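Kuroda collection of fossil mammals goes to Gollelau museum

A private collection of fossil mammals, built over 43 years, has a new home in the town museum at Gollelau. The museum confirmed in January that it received the last part of the Kuroda collection, and that the first specimens will be open to visitors in spring.

The collection has 3,373 catalog numbers. Most of them are small things: single teeth, toe bones, pieces of jaw, parts of turtle shell that were found together with the mammals. But it also has 24 skulls in good or very good condition, and these are the reason why several museums were interested. Among the skulls are small early horses, two rhinoceros relatives without horns, and a saber-toothed carnivore of the nimravid family, which looks like a cat but does not belong to the true cats.

The Kuroda family kept the material in a house in Ondcombe, in wooden drawers which filled the upper floor. Every drawer had its own notebook. The notebooks came to the museum together with the fossils, and for the scientific staff they are almost as important as the bones. A fossil without a locality can be nice to look at, but it says very little about the age of the animal or the place where it lived. In the Kuroda notebooks the locality, the rock layer and the position of the bone in the ground are written for nearly every piece.

"I opened the first notebook and I understood that we will be busy for a long time," said Tatsuya Ikeda, who is responsible for the fossil collections in Gollelau. "Somebody wrote there even which side of the skull was up when it was found. For us this is very useful, because the upper side often has more damage from the weather."

The work now is mostly preparation. Many skulls were cleaned at home, with the tools and glues of that time, and some of the old glue has become yellow and brittle. The staff take it off with solvent and replace it with a resin that can be removed again later. Where a missing part was filled with plaster, the plaster will stay if it supports the bone, but it will get a slightly different color, so that visitors and researchers can see what is original and what is restoration. Each restored area is also marked on a drawing that stays with the specimen.

Mr. Ikeda said that he prefers to show a skull with a hole in it than a skull which looks too perfect. On one of the small horses, the left cheek arch was made completely from plaster and painted brown. It was done so well that he noticed it only under ultraviolet light. The arch will not be removed, but the label will mention it.

The teeth need less work. They are sorted by locality first and by animal second, and those which still have rock on them go to the preparation room, where the rock is removed under the microscope. Pieces that do not fit to any number in the catalog are put aside until the end.
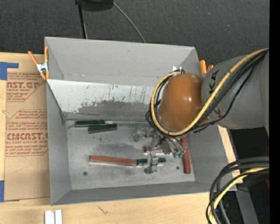
A first group of 6 skulls will go on show in the small hall on the ground floor, with a selection of teeth and two of the original notebooks. The rest of the collection stays in the store and can be visited by researchers after they write to the museum. Casts of the nimravid skull are planned too, one for the permanent exhibition and one which school classes are allowed to touch.

The Warnow Foundation pays for the new cabinets and for one additional preparator during two years. The museum did not say how much money this is. The family received no payment for the collection, but asked for two conditions: that it stays together, and that the old numbers in ink remain on the bones, also when the museum adds its own number. Both conditions were accepted.

The catalog will be published online in parts, beginning with the horses. According to Mr. Ikeda, around a third of the entries already have new photographs. Some names in the catalog are old and are no longer used by specialists, so the list will give the name from the notebook and next to it the name which is used today.

The small hall is open from 10 a.m. until 5 p.m., and the ticket for the main exhibition is valid there also.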